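Thread: Two arms, one table - cable routing?

bovum_nieto
Got both arms moving on the shared table at Olmedo on Monday!! So happy with this. The black cable loops over the top of the wrist on the white one. Leave it loose or strap it all the way down?

begonap
Love it! Strap it. A loop that size will snag the other arm sooner or later.

Czarnecka_M
Disagree, a tight cable at the wrist is how I killed my first one. Strap the upper arm, leave the loop.

begonap
Fine, but then keep the speed down. What's yours set at?

bovum_nieto
100 for now, was going to try 200 tonight.

Czarnecka_M
Stay at 100 until you've run every pose you need - then go wild.

bovum_nieto
Ok, loop stays. Pic from the table:

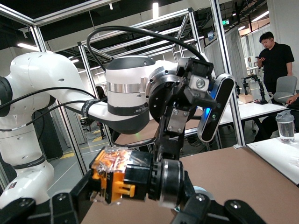

White arm with the cable loop over the wrist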